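Paper, round two

Fri 10 May

So I finally did the paper. All of it! If you've been reading this blog for any length of time you know about the paper, because I complain about it every spring, and every spring I buy a nice folder and put four things in it and then the folder goes on top of the paper.

The trouble started when we moved to Wustville. We had one of those accordion files in the old place, and it split on moving day, and whoever picked everything up off the driveway (me) stuffed it into two grocery bags and wrote IMPORTANT on one of them. Only one. I have no idea what I thought was in the other. Those bags lived in the hall closet on Ross Street for longer than I want to say, and things kept getting added to them. Water bills, school letters, the manual for a dishwasher we left behind with the old house. A birthday card from my aunt with a check still in it, long dead. Sorry, Aunt Bev, I did love the card.

What got me moving was the car. In April I needed the title, just the title, one sheet, and it took me an entire Saturday to find it. It was folded inside a takeout menu. I was so mad at myself that I carried both bags out to the living room floor and dumped them, which felt great for maybe a minute.

My first plan was the scanner. I'd had a Flikon sitting in its box since the holidays and I figured I'd scan the lot and live a paperless life like the people in magazines. I scanned 100 pages the first evening and went to bed very pleased. Then I looked at what I'd scanned. Page after page of pizza coupons, bank statements from an account I closed, both sides of an envelope. The file names were all numbers. I'd taken a mess I could at least kick and turned it into a mess on my laptop. So that was the end of the scanner plan, and I went back to the floor.

Plan two is the one that stuck, and it's so simple I'm a little embarrassed to write a post about it. You make three piles. Keep forever, keep for a while, and gone. You're not allowed to read anything past the first line and you're not allowed a fourth pile. I wanted a fourth pile so badly. I wanted one called "ask Dad" and one called "aww." But the second you have an aww pile you're sitting there with a second grade spelling test in your lap and it's dark out. 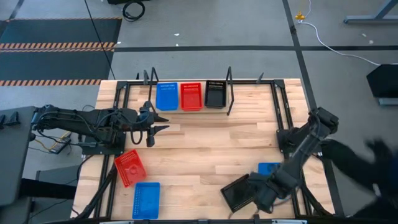
Blue, red, black. I do like a color code.

Forever turned out to be tiny. Birth certificates, the house papers, the car title (hello again), my grandmother's naturalization letter, a few medical things. I could hold it all in one hand. For a while was the middle-sized one: taxes, insurance, receipts for anything that still has a warranty, the plumber's estimate I'm pretending to think over. And gone was enormous. Gone was nearly everything. I had kept 7 copies of the same water department notice about flushing the hydrants.

I did have one good find. Tucked in with the old tax stuff was a deposit slip from the apartment we rented before the house, and on the back my husband had worked out in pencil what we'd need for a down payment. The number he'd circled was 3402, and next to it he'd written "ha." I don't even know what it was supposed to be, a month of something, or what we were short. He doesn't remember either. That went into forever, and I'm not taking questions.

There's an app called Plirkar that a couple of you told me to try, which reminds you when a bill or a renewal is coming up. I've been using it for the car registration and the dog's license and it's fine. It does nag. But I like that the reminder and the paper are now two separate jobs, because I used to leave bills out on the counter so I'd remember them, and then there'd be so many bills out that I couldn't see any of them. Does everyone do that? Please say everyone does that.

Shredding was the slow part. Our little shredder takes five sheets before it gets warm and sulks, so I'd feed it, go fold some towels, come back and feed it again. The town has a free shred day in the lot behind the library and next year I'm hauling everything there in the trunk. I'd have saved myself a whole week of towels.

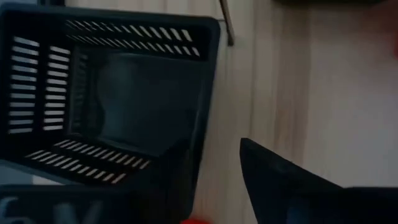
Océane Li wrote to me after last year's complaining post that three piles only work if the middle one has a date on it, and that hers gets gone through every year on the first rainy weekend after taxes are filed. Otherwise, she said, "for a while" is just "forever" with a nicer name. I grumbled about it at the time and now I think she's completely right, so there's a sticky note on the front of my middle folder with next April written on it. We'll see!

Ruwan Samarakoon asked me in the same batch of comments what I do with kids' artwork, and I've been dodging that one for months. I don't have a good answer. Right now it goes on the fridge until it falls off, and whatever is still in one piece goes in a flat box under my bed, and the box is getting full. If you've solved this, write to me. I mean it, I'll do a whole post.

The closet, meanwhile, has a floor again. I put the vacuum in there. Then yesterday's mail came, and there was a catalog, two credit card offers and a notice from the water department about flushing the hydrants, and I stood over the recycling bin with my coat still on and dropped in all four.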